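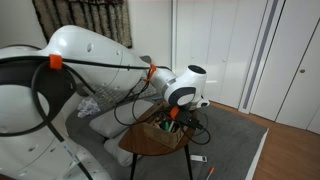
An open wooden box on a small brown table.

Keeping Family Papers: A Conversation With Kilian Marti

March
By Mirko Bianchini

Kilian Marti has led household records at the Drusuvcombe Archive for most of his working life. The service receives letters, account books, school reports and photographs from local families, and holds 4,000 separate deposits. Mr. Marti met with the newsletter ahead of the spring advice sessions to discuss what families should keep and how they should keep it.

His first request of the public is a modest one. "Please do not sort the papers before you call us," he said. "People spend a weekend putting everything in date order, and they take apart bundles that somebody tied together on purpose. The order in which a family left its papers is part of the record."

He gave the Marchetti deposit as a case in point. The family ran a grain business in the lower town, and its receipts came to the archive folded inside recipe books. Staff recorded where each receipt was found before moving any of them. A later reader was able to show that the kitchen and the business had shared one budget for two generations.

Asked which materials cause the most trouble, Mr. Marti named adhesive tape, rubber bands and the sticky-page photo albums that were popular in his parents' day. Paper clips rust. Newspaper clippings turn brown and stain whatever lies next to them, and he advises placing a sheet of plain acid-free paper on each side.

"A good rag paper from 100 years ago is often in better shape than a bill from the 1970s," he said. "Families are surprised by that. They worry about the oldest item and leave the newer ones in the garage."

On storage, the archive's position has not changed. Papers belong in a closet on an inside wall, away from pipes and off the floor. Attics and basements should be avoided. Wooden chests and boxes are acceptable for short periods, but bare wood can give off acids over time, and a lining of archival board is recommended.

The office revised its free booklet, "Papers at Home," over the winter. It runs to 32 pages and was prepared with Wida, the regional library service. The chapter on digital files is new. Mr. Marti described it as the hardest to write.

"With a letter, you can do very little and it will probably survive," he said. "With a phone full of pictures, doing very little means you lose them. We ask people to choose a small number each year, write down who is in them, and print those."

He was more reserved on the question of private letters. Some donors wish to remove pages that mention illness or debt. The archive does not object, but it offers the choice of closing a file for an agreed term, and most families accept once the terms are explained. He recalled one daughter who closed her mother's diaries and returned the next year to open them.

The advice sessions will be held in the Dreker reading room, beginning at 2 p.m. Residents may bring one folder or box each. Appraisals of money value are not given.

This site uses cookies to remember your settings. By continuing to browse, you accept our cookie policy.

Related items
Reading room hours for spring
How to label a photograph
The Marchetti deposit: a short guide
Depositing records with the archive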